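Ticket subject: Kalatico thermostat drops off wifi every night
Status: Open, waiting on customer
Product: Kalatico, wall unit plus app

Hi again, thanks for the quick reply! I went through the steps you sent and kept notes, so I'm pasting them in below. Sorry it's long.

First thing, the router reboot. Did that at lunch, the thermostat came right back and I thought great, we're done. Then at 2 in the morning it dropped again and the app went to the gray "device unreachable" page. Heat kept running off the last setting, so at least we weren't cold, but I couldn't change anything from upstairs.

Second, firmware. The wall unit says it's up to date. The app says there's an update waiting (??). I tapped Install anyway and it sat at 80 percent until I gave up and went to bed. In the morning the message was gone and so was any sign that it had installed. Is there a way to see the real version number on the wall unit? I went through every menu I could find.

Third, I split the network like you asked, so the thermostat is now on its own 2.4 band and everything else (laptops, the Valtonen speaker, the doorbell) is on the other one. This helped a little, I think! It stayed up for 14 hours, my best run since February. Then it dropped again, and this time it wouldn't rejoin until I pulled it off the wall plate and snapped it back on. 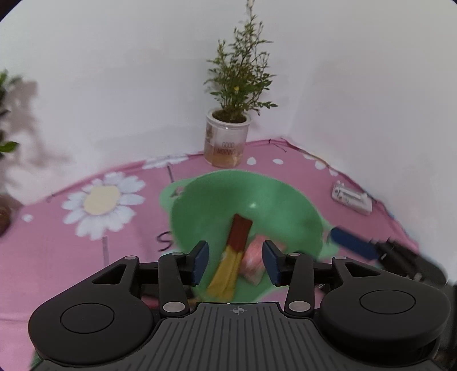 I also wondered about the power side. The furnace is an older Skollham and I don't have a C-wire, just the little adapter that came in your box. My brother-in-law says those adapters can sag when the blower kicks on, which would sort of fit, but the drops don't line up with the heat cycles as far as I can tell. I have a meter and I'm happy to check voltage if you tell me which two terminals to put it on.

Still to do on my end: the factory reset. I've been putting it off because I'd lose the whole schedule and it took me forever to set up. Can I back that up first?

I'm home Wednesday after 4 if a call is easier.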